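I spent most of December clearing out the wardrobe and selling what I could. Seven bags in the end. The good coat went first, then the Staniforth jumper I wore twice.

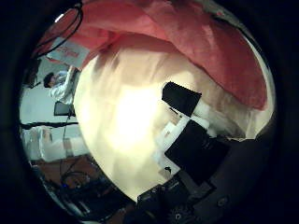 Postage is where the money goes. A parcel under 2kg is fine, but the coat cost me more to send than I had charged for it. Gemma Dobson at work weighs hers on the kitchen scales before she lists anything – I do the same now.

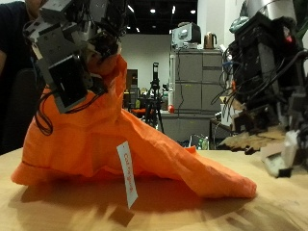 Orange, with the paper tag on.

Things with tags sell faster, even when the tag is a bit bent. I had 74 listings up by the end and 100 messages, mostly people asking for half price. I said yes to a few of them. The shoes have gone to the charity shop on Alska Road.

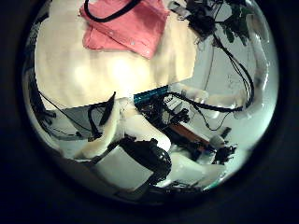 Pink, with two silver snap buttons.

Next is the loft. There are two boxes of curtains up there from the old flat, and I can't remember if any of them are lined.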